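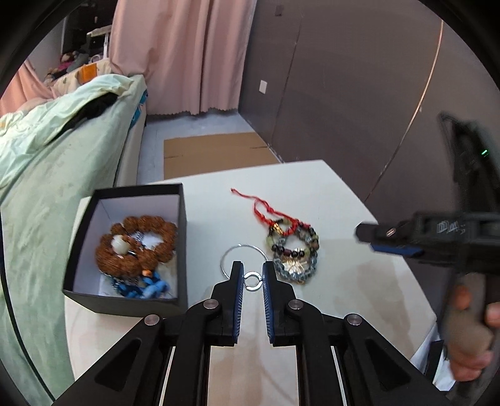 Jewellery sorting: gripper keeps losing thin items on white table
Posted by Xiaoqing Cai in Student Projects, Monday, July 11, 2022

Our term project is a pick-and-place set: take one piece of jewellery from the table, put it in the open box, release. Demonstrations are recorded by hand with a pair of two-finger grippers and the policy is trained on those afterwards. We have 400 episodes so far. Bead strands and cord bracelets are fine. The trouble is the metal. The thin silver bangle lies flat with most of its circle against a white top, and the small thick ring in front of it gives the fingers very little to close on. In replay the policy either closes above the ring or pushes it along. Bralell firmware, version 2, default closing force. Is this a data problem or a pad problem? We would like to keep the ribbed pads, as the club has no others.

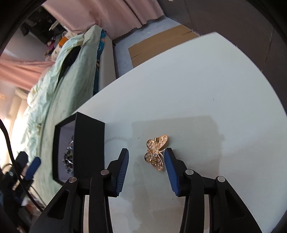
Musyoka Kirui
Moderator, Grippers and End Effectors

Both, but start with the data. Split your episodes by item before you look at anything else. If 2,000 frames of beads sit beside a handful of the ring, the policy learns the bead height and closes there.

Flat metal needs its own approach. We had the same fault with brooches. A butterfly brooch lying with its pin side up has wings that spread wide and sit low, so a jaw on either side of it must come right down to the table before closing. Centre the piece between the pads first. If it is much nearer one pad, that pad touches first and the brooch turns. Record the centring as part of the episode, slowly, and do not trim it out.

For the bangle, go across the band at one point with one finger inside the circle. Do not try to span it.

Check your shadows too. On a white top a soft grey shadow can have a stronger edge than thin silver does. Move the lamp between sessions - otherwise the model may learn the shadow.

Achilleas Zervas
Member

Put a dark cloth down. Worked for us in June with the Duneck kit.

Shigeru Shibata
Member

A cloth will change the contrast but it also bunches up under the fingertips, so I would not use it with a ring. Matt card, taped at the corners, is better. If you do change the surface, record 100 new episodes on it and keep them in a separate folder from the white table ones until you have compared the two. Also check that both fingers reach the table at the same time. Ours had one slightly high and we blamed the training for weeks.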